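Iveta Kováčik keeps her test boards in a rack by the door at Riltbridge, edge out, each with a number in pencil. She sets up sorting and placement tasks using small colored blocks, and most of an afternoon with her goes to the subject of what the blocks sit on.

"People ask about the shapes first," she said. "I would start with the surface. A block slides on one board and catches on the next, and then you have measured the board."

The Riltbridge rack holds 21 boards. Kováčik has flattened, sanded and measured all of them, and rejects any that rock on the bench. The blocks come in red, green and yellow-orange, in stars and other outlines. She replaces a block when its corners round over, because a worn star turns differently when pushed at a point.

Grain is the property she returns to most often. A push along the grain and a push across it are logged separately. Knots get their own entry. "A knot is harder than the wood next to it, so after sanding it can stand a little high," she said. "You feel it with a fingernail before you see it. I mark the position and leave it alone."

She works on pale boards where she can get them, for contrast with the blocks, and accepts blemishes that do not change the feel of the surface.

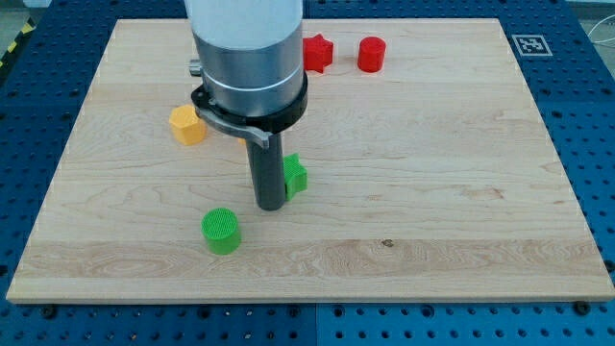

Wilma Segers takes a different view of the wood, and has told Kováčik more than once that a sealed panel would save her the logging. Segers argues that grain is a variable that can be removed at the start, that wood moves with the humidity between May and December, and that a log of 2,019 pushes sorted by direction is a high price for a natural surface.

Kováčik does not dispute the movement. She checks each board with a straightedge before use and again after four hours on the bench. Of the pushes in the log, 522 were made across the grain, and she considers that group too small to settle the argument.

"Wilma is right that a panel is easier," she said. "But tables in houses are made of wood. I would like to know what the wood does."

The next batch of boards will come from Civcombe, cut thicker than the present ones. Kováčik has asked for them unsanded. She intends to do the first pass herself, by hand, with the same grit she used on the others.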